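Gernier to reprint the Dzene flying boat book, October

11 Jul 2025

Back in print at last. Gernier confirmed this morning that The Flying Boats of Dzene, long out of print and silly money secondhand, gets a new hardback edition in October. Price is $40. Orders open now through Dondix and at the Gernier table at Sturudgate.

Kristaps Raudsepp's book covers the lake station at Dzene from the first wooden hulls up to the closing of the slipway. The old edition had a print run of 1,613, and most of those went to libraries and never came out again. Clean copies with the jacket turn up maybe once a year. The last one listed on Dondix had a split hinge, no map and somebody's phone number on the title page, and it still went in an afternoon.

Raudsepp has been through the whole text again. New chapter on the beaching crews, which was cut from the first edition for space. The appendix on engine swaps has been redone from the station's own logs. Serial number tables are fixed too, the old ones being wrong from the second page on (an errata slip was printed but plenty of copies never got it). 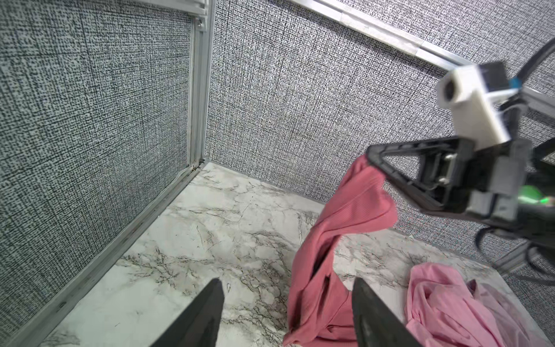
What's in it

Photographs go up to 291, all scanned again from prints and negatives. Muddy halftones were the big complaint about the original and Gernier says everyone in the office had heard it enough times. Ivars Lūse lent his family albums, and a good part of the hangar interiors come from there. Captions rewritten. Side views redrawn, though still in black and white, no color plates. A fold-out map of the lake goes in a pocket inside the back cover, same as before.

The long chapter on the winter accident stays as it was. Raudsepp says he looked for the inquiry papers a second time and came up empty, so the cause is left open.

Index by place and by aircraft. Still no index of crew names, a pity, as that's what half the letters to the publisher ask for.

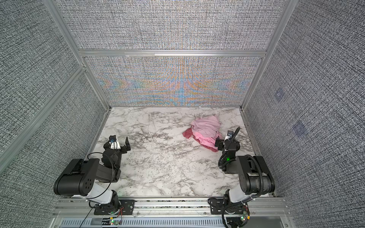

Binding is the other change. The first edition had printed boards under a thin jacket, and the boards rubbed white at the corners if you so much as looked at them. The new one is sewn and cased in a gray woven book cloth, with silver lettering on the spine. Think of the textured gray on those wall panels, only a finer weave, and you are close. Jacket art is the same slipway painting, cropped less. Heavier paper too, so teh book comes out thicker even though the page size hasn't moved.

There's also a signed issue, limited to 200, with a numbered bookplate and a slipcase. Same text, same pictures. Gernier hasn't set the price and wouldn't guess. Sold only at the table, one to a customer.

Reaction so far

The reprint has been rumored on the collector lists for years, and some people already paid up for an original. Mixed feelings there. Sellers on Dondix had started trimming their prices by lunchtime.
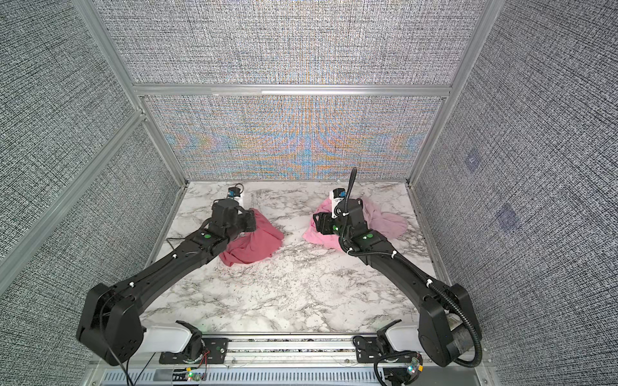

Vija Adomaitis wrote in to say she'd buy the new one for the photographs and keep the old one for the paper, which she likes better, and could Gernier please leave the jacket unlaminated this time. She also wants the original foreword kept. It is being kept, with a short note by Raudsepp in front of it.

Ona Rätsep was less happy. She paid for a first edition in spring and feels the publisher could have said something sooner. Her view is that the fixed tables should be put out as a separate leaflet for people who own the old book. We put that to Gernier. Rasa Liepiņa replied that a leaflet was "being talked about" and that she'd have an answer before the book ships. Nothing firmer than that.
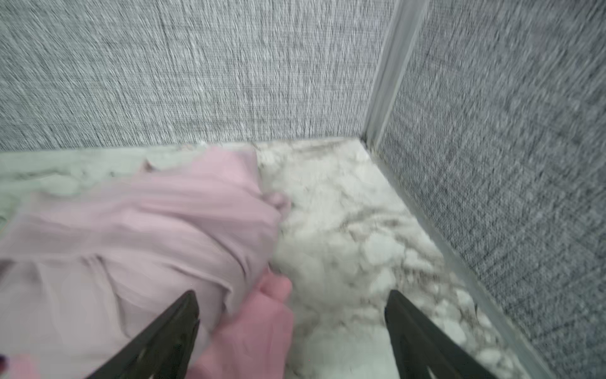 Worth checking your copy before you sell it off, by the way. A first edition should have the map in the rear pocket, and the errata slip if you're lucky, loose, usually tucked in at the tables. The map was printed on poor stock and tends to tear along the middle fold. Price-clipped jackets are common and don't seem to hurt much. Library copies often have the pocket cut out altogether. Book club copies have no price on the flap and a slightly smaller page, and some sellers list them as firsts, so ask for measurments.

Orders and dates

Dondix is taking orders now, no deposit. Gernier's table at Sturudgate has sample pages and a bound dummy to handle, no finished books. Overseas postage to be announced. Orders go out in the order received. A paperback isn't planned, and neither is an e-book, the map being the sticking point.

Second volume, on the land planes? Raudsepp says he has the notes and no time.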